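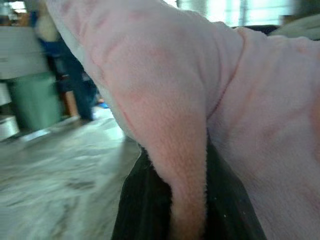

Pale pink fleece, with tiny loose fibers along the lower edge.

Voltirex Fabric Shaver: what the box says and what we think of it

February 10, 2024
By the Fumesholm equipment desk
7 min read

We stock the Voltirex corded fabric shaver. We're also a little doubtful about the category it belongs to, and we'd prefer you read this page before you put one in your cart. A fabric shaver cuts the small fuzzy balls (pills) off cloth. That is the whole job. The packaging has other ideas, and most of this page is spent on the packaging.

What it is

A hand-held shaver with a round metal guard, a spinning blade set behind it, and a clear bin that pulls off the back. It runs from a cord. There's a guard height ring with three positions, an on/off slider, and a spare blade set taped inside the lid of the box where plenty of people miss it. You also get a small brush for the bin. The brush is fine. The drawstring storage bag is too small to take the shaver with the cord wrapped around it, so you'll be using a drawer.

What the maker claims

"Restores fabric to like new." No. A pill is made of fiber that used to be part of the cloth. When you shave it off, the fiber goes in the bin and does not come back. A well-shaved sweater looks a good deal tidier than it did. It is also very slightly thinner. Do that every week all winter and you will find the elbows first.

"Safe on all fabrics." We asked Voltirex what "all" covered and were sent a PDF that left out lace, open knits, anything with embroidery, silk, and "delicate or loosely constructed textiles." That is a long way from all. The PDF isn't in the box. We put a printed copy in with every one we ship.

"Professional power." It's a small motor. It does slow down if you lean on it, and the answer to that is to stop leaning on it. Pressing hard is the most common way people cut a hole.

"Prevents pilling." This one annoyed us enough that we took it off our shelf label. Nothing that removes pills can stop them forming. Pilling comes from short or loose fibers working their way up to the surface and getting rubbed into knots. Short-fiber yarn, loose twist, and a lot of friction will do it every time. If a sweater pills heavily after one wearing, the yarn is the trouble and no gadget is going to talk it out of it. 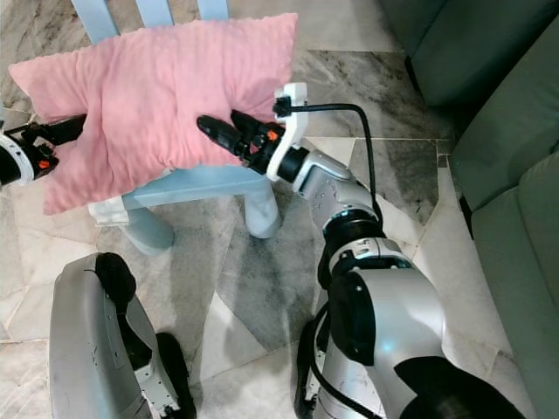
Soft pink fabric on the seat of a pale blue chair.

Where it does well

Wool coats, firmly woven upholstery, sweatshirts, cotton and polyester blends, and the seat of any chair that people in jeans sit on. Flat, fairly dense cloth under light tension is what this thing wants. On a wool-blend coat that had gone gray and bobbly under the arms, we had a clean surface in the time it takes to drink a coffee, and the coat was wearable again. We were more impressed than we'd planned to be.

It also does a decent job on sheets, if you can be bothered. Fitted sheets pill at the foot, where feet are. Shave them while they're stretched over the mattress and you'll get a much flatter result than you will on a table.

Where it does badly

Fleece, and we want to spend some time on fleece, since half the questions we get are about it.

Fleece is brushed on purpose. The soft surface is made of fibers that have been pulled up and sheared, and a shaver can't tell the fibers you want from the ones you don't. Set the guard at its lowest position and you'll take the nap off along with the pills. What you're left with is a smooth, faintly shiny stripe in the shape of the shaver head, and that stripe is permanent. Washing won't raise it. A pet brush will rough it up somewhat, though it never quite matches the rest.

If you must do fleece, use the tallest guard position, go in short lifts instead of long strokes, and stop well before it looks perfect. Start somewhere that doesn't show. For a throw or a child's blanket, our advice is to leave it alone. A few pills on a blanket bother the person who washes it and generally nobody else in the house.

Ribbed and waffle weaves are another weak spot. The guard rides along the ridges and never gets into the dips, which is where the pills collect. You end up pressing harder to reach them, and then you nick a ridge. A strip of wide packing tape and some patience will get you further.

Terry towels: please don't. The loops are the towel. We've had one returned with a bald patch and a note asking if this was covered under warranty. It was not.

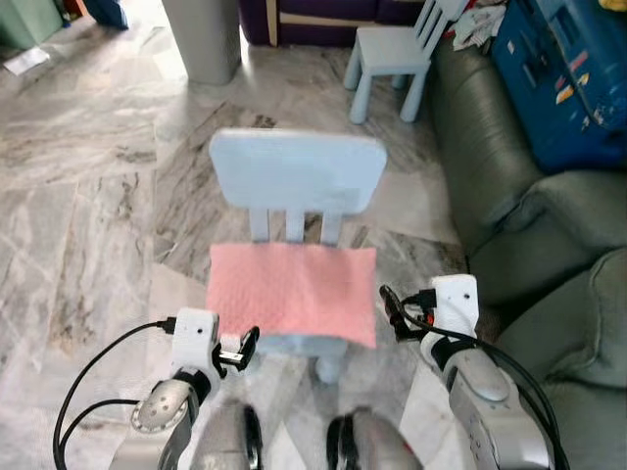
How it compares with the others we sell

Nodau Rechargeable. Lighter, quieter, and a nicer thing to hold. The battery is sealed in, so when the battery is done the shaver is done. Nodau says the battery lasts for years and doesn't say how many. It also gets weaker as it drains, and a slow blade tugs at cloth instead of cutting it. If you'd be using it on a coat collar now and then, it's fine. For a sofa you'll be charging it halfway through the second cushion and wishing for a cord.

Samarakoon Cedar Comb. A fine-toothed wooden-handled comb with no moving parts and very little to go wrong. It's slow. It pulls pills off by snagging them, so it's a poor choice for loose knits, but on a tight merino or cashmere sweater several of us reach for it before any shaver. The cedar does not repel moths from inside a drawer in a comb's worth of wood, whatever the sleeve says. Buy it as a comb.

A disposable razor. We don't sell these and we know everybody has tried it. It works on flat, tough cloth and will go straight through a knit in the time it takes to sneeze. If you've done it for years with no accident then carry on, we won't change your mind.

About those reviews

The maker's own site shows over 700 reviews for this shaver and very nearly all of them are glowing. We read a good many. A lot were written on the day the thing arrived, and on the day it arrives almost any fabric shaver is wonderful. The blades are new, the worst sweater in the house is right there, and the bin fills up with fluff that looks like proof. What we wanted to know was how it behaved once the blades had dulled, and there was very little on that.

Our own answer, from the one we keep in the workroom: it dulls gradually, and you'll notice the sound before you notice the result. The pitch drops. Pills start to smear flat under the guard and come back up when you brush the cloth. At that point change the blade set. People tend to press harder instead, and that brings us back to holes.
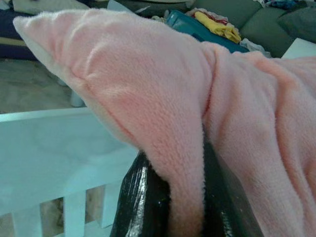 Replacement blades are sold in a pack, and the price of the pack is high enough compared with the shaver that we understand anyone who just buys a new one. We think it's wasteful and we've told Voltirex so. They've said a cheaper pack is coming in March. We'll add it to the page when it's in our hands and not a day sooner, having been promised things before.

Using it without regrets

Read the care label and then ignore the shaver's opinion of it. Lay the cloth flat on something firm. Smooth it with your free hand, keeping that hand behind the shaver. Guard at the tallest position to begin with, always, even if you're sure.

Rest the head on the cloth and move in small circles. Don't push down. Empty the bin before it's full, because a packed bin chokes the airflow and then the blade starts chewing. Go around buttons, seams, labels and pulled threads. A pulled thread is the dangerous one. It gets drawn into the guard and cut, and now you have a run.

Unplug it before you take the guard off. The slider is easy to knock.

Wash things inside out from then on, in a gentler cycle, with other soft items and nothing with a zipper. It costs nothing and does more about pilling than anything on this page, us included.

Details

Power: corded, household outlet
Guard positions: 3
Blade sets included: 2 (one fitted, one spare)
Bin: clear, removable, brush supplied
Cord: long enough for a table, short for a sofa, so plan on an extension
Noise: about what you'd expect from an electric razor, louder when the bin is full
Warranty: per the maker, blades and misuse not covered

Returns

Unused, in the box, with the spare blades still taped in the lid. We can't take back shavers that have been used, for reasons you'll understand if you've ever emptied one. We also can't pay for the sweater. If the motor arrives dead or dies early, write to us and we'll deal with Voltirex on your behalf, as their reply times are poor.

Should you buy it?

If you own a wool coat and a sofa, probably. If your problem is one fleece blanket, keep your money and put up with the fuzz.

Related items

Nodau Rechargeable Fabric Shaver
Samarakoon Cedar Comb
Voltirex Replacement Blade Pack
Fumesholm Mesh Wash Bags
Recently updated: Do dryer balls do anything?
Recently updated: Fabric softener and towels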